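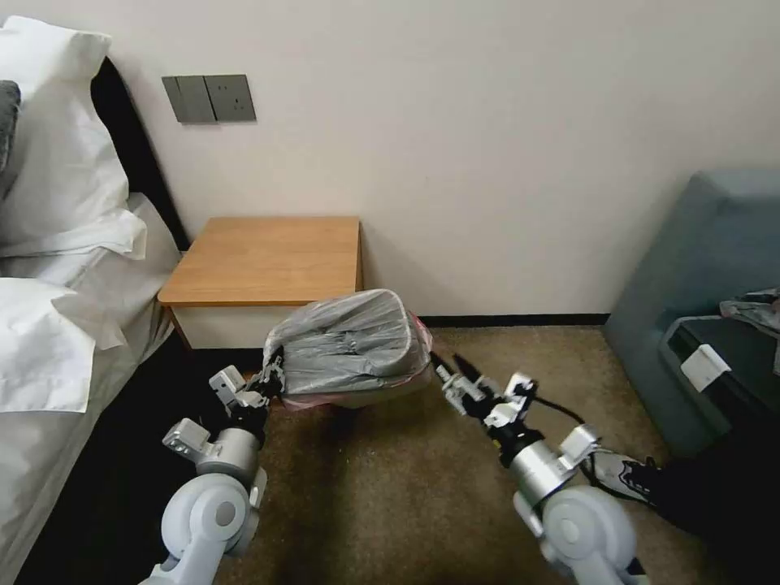
Figure 1. Two-arm hold on a wrapped bundle, bedroom setting.

Windance Household Handling – progress report to Curley, September

Prepared by Kathleen Horgan. Technical annex by Henrique Falcão.

1. Work completed

The draft operating rules for two-arm handling in furnished rooms are now at revision 2. The draft covers approach, grip, lift, carry and release. It applies to soft and wrapped loads only; rigid furniture remains out of scope.

By the close of the reporting period 804 lifts had been logged under the draft. Of these, 23 were stopped by the operator and entered as rule exceptions. Most exceptions concerned grip on loose outer wrapping, where the film moved against the contents and the load sagged between the grippers. Stops are not counted as faults under the draft, and operators are instructed to stop early.

2. Changes to the rules

Rule 4 (grip). Where a load has a strap or handle, one gripper may close on it. The other must hold the body of the load. Figure 1 shows this arrangement, with the right gripper on a thin black strap and the left on the end of the bundle.

Rule 7 (clearance). A held load is kept clear of bedside furniture and wall outlets during any turn. The earlier text gave a single distance for all rooms. Gobnait Lynch has replaced it with a distance tied to load width, which is easier to apply in small bedrooms.

Rule 9 (floor check). The carry path is checked for shoes, bags and cables before the lift begins. The check is repeated if a person enters the room.

Rule 11 (release). Unchanged – both grippers open only after the load is supported from below.

3. Open items

Translucent wrapping still gives unreliable edge estimates. Wistix has supplied a revised depth filter, which Rónán Coughlan is testing against the logged exceptions.

The wording on who may authorize a restart after a stop is not agreed. Pejman Mahmoudi has asked for the operator in the room to hold this authority alone. Godoy prefers a second sign-off for loads carried over a bed.

4. Next period

Revision 3 will be issued once the restart wording is settled. No change to the budget is requested.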